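Kenau Count Sheet, set-up guide
Last revised 09/08/2021

## 4. Setting up a ward count

This is the section where it all starts to feel like election night! By the end of it you'll have a working count sheet for one ward, tested and ready for the real ballot papers. Allow 30 minutes for your first ward. The second goes much faster – most of the settings carry over.

You will need:

- the laptop you set up in section 2, plugged into the mains
- the final list of candidates, with names spelt as they appear on the ballot paper
- the number of ballot papers issued at each polling station
- the count password (not your own sign-in)

### 4.1 Create the ward

1. Open Kenau and choose **New count**.
2. Type the ward name. We use Solberg throughout this guide, so wherever you see Solberg, put your own ward.
3. Enter the number of seats being filled. A by-election is nearly always one.
4. Choose the voting method from the list. Pick **First past the post** or **Block vote**.
5. Press **Save ward**.

> **Caution:** The voting method locks as soon as the first bundle is entered. To change it after that you must delete the ward and start again.

### 4.2 Add the candidates

1. Go to **Candidates** and press **Add**.
2. Enter the surname first, then the other names, then the party or description. Leave the description blank for a candidate who has none.
3. Repeat for each candidate.
4. Press **Sort as ballot paper**. The list goes into surname order, and you can drag any line that needs moving.
5. Read the list aloud to a colleague who is holding the printed ballot paper. It takes a minute and it's well worth it.

*Note:* Accents and hyphens are fine. Long descriptions wrap on to a second line on the big screen and still look smart.

### 4.3 Add the boxes

Each ballot box gets its own line, so you can see at a glance which ones have been verified.

1. Go to **Boxes** and press **Add**.
2. Enter the box number and the polling station.
3. Enter the papers issued. In the practice file, box 1 (Manon Road School) has 92 and box 2 (Solberg Hall) has 76.
4. Leave **Papers found** empty. You fill this in on the night.

When the papers found match the papers issued, the line turns green. A lovely moment, every time! If they differ, the line turns amber and the sheet asks for a recount of that box. You can accept a difference, but you must type a note first.

> **Caution:** Postal votes go on a line of their own. Don't add them to a polling station's figure.

### 4.4 Run a practice count

1. Choose **Practice** from the top menu. The bar turns purple.
2. Enter a bundle of 47 votes for the first candidate on your list.
3. Enter a few smaller bundles for the others, and put two papers in **Doubtful**.
4. Press **Show running total** and check it against your own sum on paper.
5. Press **Clear practice**. Your candidates and boxes stay where they are.

Do try the big-screen view while you're here (**View**, then **Hall screen**). It shows the declared result only, never the running total, so you can leave it up all evening.
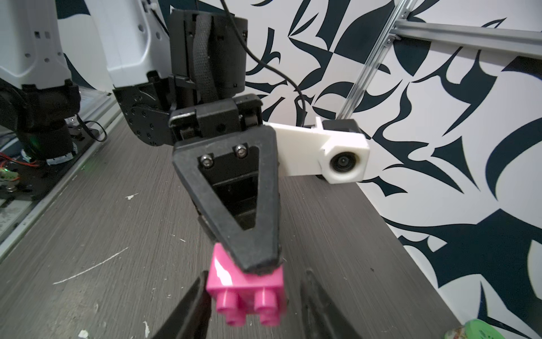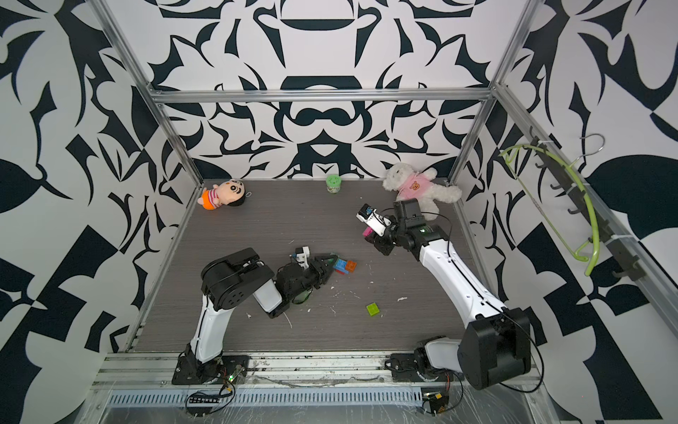
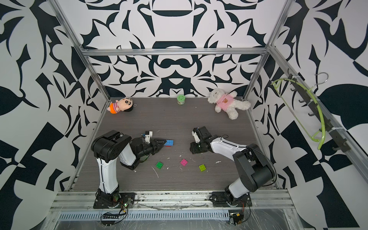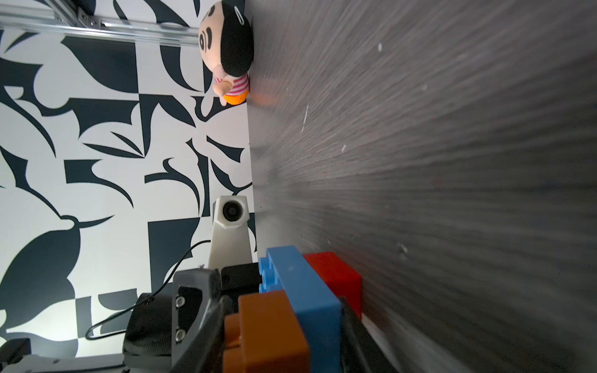

*First picture: pink toy brick. Last picture: plush doll and patterned panel.*

Next: section 5, Entering bundles on the night.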